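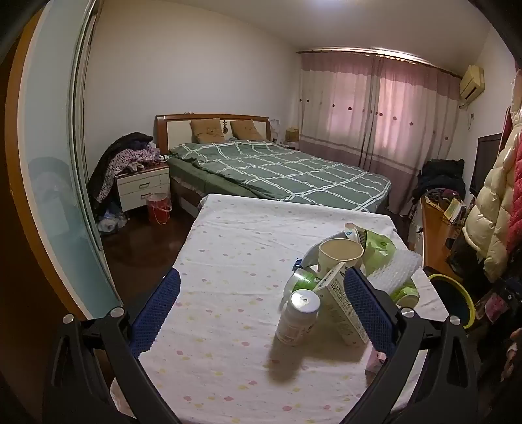

FOR IMMEDIATE RELEASE
May 29, 2026

Lastano opens room rentals in former Sorrentino boarding house

Furnished rooms by the week or month. First tenants in now, second floor to follow.

LASTANO — Skaltik Rooms has opened the old Sorrentino boarding house on Mill Street to weekly and monthly renters. 34 furnished rooms, one shared kitchen per floor, laundry in the basement. Rents start at $215 a week with heat, water and internet included. No lease longer than a month unless the tenant asks for one.

The building had been shut since the last owners retired. Skaltik bought it in February and started work the same week. New wiring, new boiler, windows on the street side repaired and painted. The back stairs were rebuilt from the ground up. Most of the original doors are still there, and so are the brass room numbers, which is why the numbering skips from 11 to 14.

"People come to Lastano for a job at the hospital or the rail yard and they can't find anything for under a year's lease," said Gregor Hepburn, managing partner at Skaltik Rooms. "They end up in a motel out by the highway, paying double, eating out of a cooler. We wanted a place in town with a bed, a table and a door that locks. You bring a suitcase and your done."

Every room comes with a bed, a table, a chair, a dresser and a reading lamp. Linens can be rented for $6 a week or tenants can bring their own. Same goes for curtains and table covers — a lot of people like to put up their own things, and that's fine. Nails in the plaster are not fine. Picture rail runs around every room, hooks at the front desk.

Kitchens are open at all hours. Each tenant gets one shelf in the fridge and one locking cupboard. Hot plates are not allowed in rooms, electric kettles are.

Applications

Skaltik took 188 inquiries before the doors opened, most from nurses on short contracts and from people between apartments. Rooms are given out in the order applications are finished, not the order they are started, so get the paperwork in. Needed: photo ID, proof of income or an offer letter, one reference. No application fee. Deposit is one week's rent, returned within ten days of move-out.

Rooms on the first floor are reserved for tenants who can't manage stairs. Say so on the form. The front entrance has a ramp, the basement laundry can be reached by elevator.

Second floor rooms are still being painted. Those will be offered as they are finished, and anyone already on the list will get a call, so please dont re-apply.

Parking and transit

Small lot behind the building, permit only, ask at the desk. Street parking is free overnight on Mill Street except on sweeping nights. The crosstown bus stops at the corner.

Open house

Doors open Saturday from ten to two. Two rooms on the first floor and one kitchen can be viewed. Coffee in the lobby. Staff will be there to take applications and make copies, so bring the originals. Press who want to come in earlier should call ahead — the crew will still be moving furniture.

About Skaltik Rooms

Skaltik Rooms buys and repairs older boarding houses and small hotels and rents them as furnished rooms. The company also runs the Zokgate, a smaller house on the north side of Lastano, open to monthly renters only. It is privately owned.

Media contact: Gregor Hepburn, managing partner, Skaltik Rooms, Lastano. Interviews by phone weekday mornings, or leave a message at the Mill Street front desk.

###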